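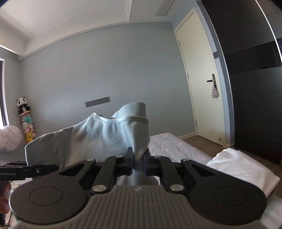 Figure 1. Pale blue-gray garment held up by one edge, gray-blue wall behind.

Voting on the Clistance Fee Change: A Student Project Report

Our group spent the fall term following one argument inside a small blockchain community, and we grew rather fond of it along the way. Clistance is a payment network run by its own members, and in October a proposal known as Kamimlow asked them to burn part of every transaction fee instead of paying all of it to the validators. It sounds like a small thing, but people had very strong feelings!

What we did

We read all 2137 posts in the public forum thread, which took the 4 of us much longer than we had planned (the Thursday study room became a second home). Each post was marked as for, against or undecided, and whenever two of us disagreed we talked it over until we had a label we could both live with.

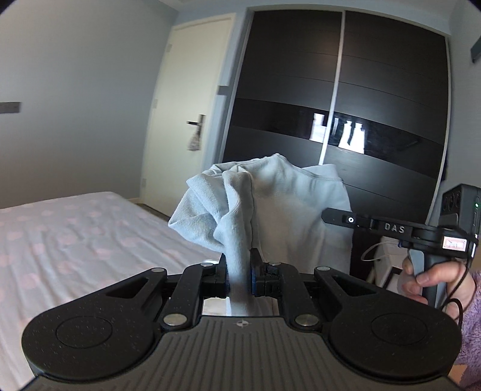
What we found

Supporters mostly wrote about supply and the long-term price of the coin. Opponents were often validators with small machines, and they worried that lower income would push them out and leave the larger pools, Vorthorpe and Huenchumán, with even more weight. We had some sympathy for both sides – and we still do.

Only 13 accounts wrote more than 400 words in a single post, yet their arguments came up again and again in other people's replies. We would like to look at that more closely next term, along with the wallet votes themselves, which we did not have time to match to the forum names.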